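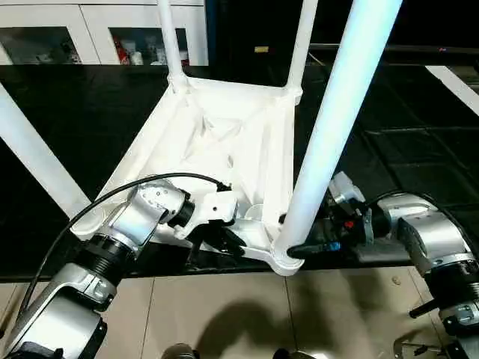
The first message I got after posting version one of this dataset asked why on earth anyone would want 900 assembly leaflets typed out as plain text, and whether I was feeling all right. Fair question! The same message went on to say that half the steps read like they'd been translated twice, and could I please leave those alone and not tidy them up. I have left them alone.

So, hello, and welcome to Karance. It's a collection of the wording from flat-pack and snap-together furniture leaflets, one text file per leaflet, typed up by me in the evenings because I like how these things are written (and because I wanted something to practice my search scripts on).

What's in the folder

leaflets/ – the text files, one step per line
index.csv – file name, type of furniture, language, page count
notes.txt – my grumbling, mostly about torn pages
old/ – version one, kept so nobody's links break

The types are tables, chairs, shelves, beds and "other". Other is where the shoe racks went, plus a birdcage stand I couldn't place anywhere else. Nearly 300 of the files are tables, so if you're looking at word counts across the whole set, please split by type first or you'll be drowning in legs.

Where the leaflets came from

Most came out of two boxes I bought at the Hestbridge flea market last November. The rest were mailed to me by people in Ikcombe after I put a card up in the library there. Thank you, they arrived in great shape, coffee rings and all.

How I typed them

Spelling mistakes stay in. Line breaks inside a step are gone. Warnings in capitals stay in capitals. If I couldn't read a word I put [?] and moved on. Drawings aren't included at all, so a step that was only a drawing shows up as [drawing] on its own line. There are 25 files with more drawings than words and they make for pretty dull reading.

Known problems

The page counts in index.csv are off for 5 of the bed files, and I still need to dig out the originals. The Dunstan script, my little search tool, chokes on accented letters in file names. Use the plain names for now.

Last updated Sep 4, 2019. Fixes are welcome, just tell me which file and which line.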